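Careers > Current openings > Workshop and facilities

About us | Openings | Benefits | Locations | Contact

Workroom Assistant, Surfaces and Lighting (part-time, 30 hours per week)

Karunaratne Interiors seeks a Workroom Assistant for its Protau site. The successful applicant will prepare, clean and inspect the work tables used by our furnishing staff, and will report to the Workroom Supervisor, Fathima Samarakoon.

Principal duties
- Wiping down white table boards at the start and end of each shift and recording smudges, stains and scratches
- Setting out desk lamps, checking their controls and routing power cables toward the rear of the table
- Inspecting wooden table edges for wear
- Vacuuming carpeted areas and keeping floor vents clear
- Sorting and tying loose cables under desks
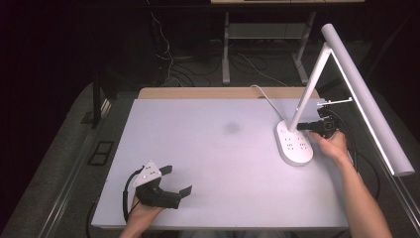
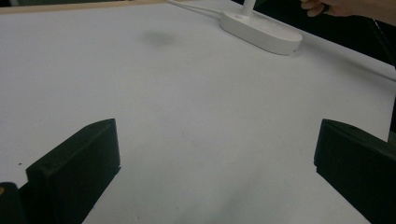
White tabletop with tan wooden edge, Protau workroom. The desk lamp appears in the first photograph.

Requirements
Applicants must have at least two years of experience in cleaning, furniture care or a similar field. They must be able to lift 30 pounds and stand for much of the shift. Familiarity with the Kurard inspection log is desirable; training will be provided during the first five days of employment.

Terms
The position begins in June and is subject to a probationary period of 68 working days. Shifts end at 5 p.m.

To apply, submit a resume and the names of two references to the Sedia Building front desk, marked for the attention of Fathima Samarakoon. Applicants selected for interview will be notified in writing.

This website uses cookies to remember your search preferences. Accept | Manage settings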